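Jarnora Prayer Book Project: Spring Progress Report to the Hollenstein Fund

Print this page | E-mail this page

Reading time: 3 min

May 5, 2022

This report covers work on the Jarnora prayer book since the grant began. The book is a bilingual weekday and Sabbath siddur for small congregations that have no full-time rabbi. The fund's support runs through 2028.

Text and translation

The weekday morning service is finished in draft. The afternoon and evening services are translated but have not been checked against the Hebrew by a second reader. We had planned to have that done in April. Our second reader was ill for part of the month, and the check will now be done over the summer.

We settled the question of the Psalms. The older Sudeck translation will be used for the introductory Psalms, with archaic verb forms updated. The Traron congregation asked us to keep "thee" and "thou" in two places where people know the lines by heart, and we have agreed.

Transliteration remains the slowest part. The first trial sheets used one system for the morning blessings and another for the Amidah, and readers noticed. Prys Rowlands is going back through all the sheets so that the whole book follows the first system.
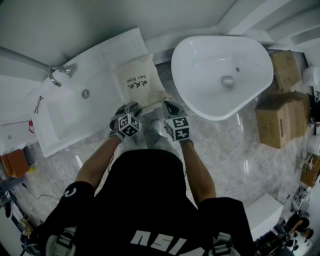 Gloves and hand-mounted markers, bathroom floor.

Trial use in congregations

We printed 500 copies of the Friday night booklet and sent them to 3 congregations. Comments so far are mostly on layout. People want page numbers at the outside corner and the standing and sitting instructions in the margin. Two service leaders asked for a larger typeface for the Mourner's Kaddish, and the next printing will have it.

Budget

Spending is within the approved amount. Typesetting cost $600 more than planned after the Hebrew vowel points had to be reset. We took this from the travel line, which was underspent.

Next period

We will finish the second reading, start on the Torah service, and send a revised Friday night booklet to the same congregations. The festival additions are not scheduled yet.

Comments (3)

Miriam: Will the large type be used for the Shema too? Our older members would be glad of it.

T.K.: We have the Friday booklet at Traron. The binding is already coming loose on several copies. Staples would hold better than glue.

Prys Rowlands: Thank you both. Yes on the Shema. I will ask the printer about staples.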